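Renting Out a Bedroom? Read This Before You Sign Anything
November 2, 2021

With the colder months coming on, we have been getting a lot of calls at the Amorbridge office from homeowners who are thinking about taking in a lodger. Maybe the kids have moved out, or the heating bill looked a little scary last year, and there sits a perfectly good room at the end of the hall. We love these calls! A spare room can be a real help with the mortgage, and plenty of our owners have ended up with a good friend at the breakfast table too.

Start with your paperwork, dull as that is. Of the 443 homes we look after, 133 belong to an owners' association, and quite a few of those have something to say about lodgers in their rules. The Covis Court homes ask for a copy of the agreement within 14 days of move-in. Over at Van Wijk Gardens you need a yes in writing first, and that can take a while, so please don't promise anyone a move-in date until you have it.

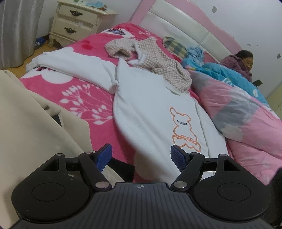
Then give your insurance agent a ring. A standard homeowner's policy may or may not cover a paying guest, and it's a five-minute call. Ask about the lodger's own belongings while you're at it — most likely they will want a renter's policy of their own, and it's kinder to say so early on.

As for the rent, look at what similar rooms nearby are going for and decide whether utilities are in or out. Most of our owners fold them in and keep it to one payment a month. Put down in writing the things that feel too small to mention, like the shelf in the fridge, the parking spot, overnight visitors and who shovels the steps.
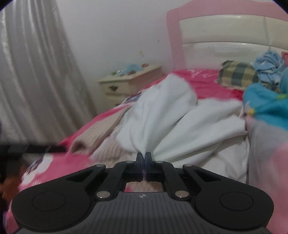 Emmanuel Mutiso wrote in after our last issue to say that he wished he had settled the laundry days before his first lodger moved in, and that a one-month trial had made the second time around much easier on everybody.

We have a sample room agreement, put together for the Cesus Street owners, and we're happy to share it. More than 40 of you have picked one up already. Stop by the front desk or give us a call and we'll put a copy in the mail.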